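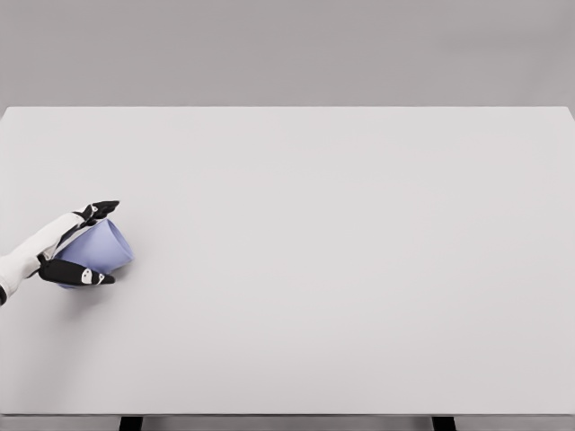

Romaniuk Hall Robotics Open Day: Frequently Asked Questions

When is it?
The open day is in December. Doors open at 10 a.m. and the last demonstration starts at 3:30 p.m. You can come and go as you like.

Do I need a ticket?
Yes. Tickets are free, and there are 400 of them. Book through the Stanance page and bring the confirmation on your phone or on paper. Children need their own ticket, but babies in arms do not.

What will I see?
There are 2 demonstrations, both run by the Naltum group. The first is the cup task, shown in simulation on the large screen in Room 51. A white arm with a black hand works at a plain table with a single lavender-blue cup. The second is a talk with short clips about how the group plans a grasp.

Why is the cup task in simulation?
The group does most of its daily work that way. A run can be stopped, moved back a few steps and started again with the cup in another spot. Visitors can ask for this during the session.

Why does the hand hold the cup on its side?
It is one of several grasps the group is studying. The fingers go over the cup and the thumb goes under it, with the open end left clear. Ajith Bhat, who leads the demonstration, will compare it with an upright grasp and take questions on both.

Can I control the arm myself?
At the end of each session, a few visitors can try the controls. Put your name on the sheet by the door when you come in. The minimum age is 8.

How long is each session?
The cup task takes 25 minutes with questions. The talk is 40 minutes. Both repeat through the day and the times are posted in the lobby.

Do I need to know anything about robots?
No. Ajith goes through the basics first. If you have a technical question, the end of the session is the best time to ask it.

Can I take pictures?
Yes, in all public rooms. Please turn off your flash in Room 51.

Is there parking?
The Poleo lot across the street is open to visitors all day. Spaces near the entrance are kept for people with permits.

Is the building accessible?
There is a ramp at the side door and an elevator to every floor. Room 51 has wheelchair spaces in the front row.

Is there food?
The lobby cafe has coffee, sandwiches and soup until 2 p.m. No food in the demonstration rooms, please.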